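Two nights in Nekham or split with the coast?

manju_s
We have nine days in July, flying in and out of Isah, and I keep going back and forth on Nekham. Everything I read says two nights. My husband wants three because of the river walks. Our daughter is 14 and will put up with one museum, maybe. The rest of the time would be on the coast at Ridora. Has anyone done it both ways?

olumide_a
Two nights is fine. We did the old town on the first afternoon, the upper river walk the next morning, and by dinner we had run out of things we wanted to do. July is also the month when half the places to eat close in the middle of the day. I'd give the extra night to Ridora.

Binta Olatunji
I disagree with that. Two nights is one full day once you take out the bus from Isah, and the lower river walk is the better of the two. You need a morning for it, and you want to be on the path before 8 because there's no shade past the weir. Three nights.

olumide_a
The lower walk is nice but it's flat and it's long. With a teenager I'd still pick the upper one and be done with it.

manju_s
She likes swimming, if that changes anything. Is there anywhere to swim in Nekham or is that only at the coast?

Binta Olatunji
There's a swimming spot below the weir with steps down. Locals use it in the evening. Bring shoes you can get wet, the bottom is all stones.

Ifeoma S.
Swimming below the weir was closed when we were there in spring. Ask at the bus station office, they have a notice up. Also, if you go for three nights, don't stay on the main square. The delivery trucks start at 5 and the windows don't do much. We moved to a guesthouse on the Grondesska side of the river and it was fine, cheaper too.

manju_s
Good to know about the square, that's where I was looking. Is the Grondesska side a long walk at night with bags? We get in on the late bus.

Ifeoma S.
It's uphill from the bridge but the street is lit. There are usually taxis at the station until 11. After that I'd call the guesthouse ahead and ask them to send someone. 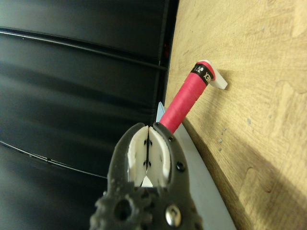 Nneka Ekpo
Taxis until 11 is not something I would count on. We got in at 10:30 and waited until nearly midnight. Book one before you leave Isah, or take the afternoon bus. On the original question, I'm with Binta – three nights, and make one of them a day trip up to the reservoir if the weir is closed.

olumide_a
The reservoir bus only runs in the morning and comes back at 6, so that's your whole day gone.

manju_s
OK, I've booked three nights on the Grondesska side and moved us to the afternoon bus. Still deciding on the reservoir.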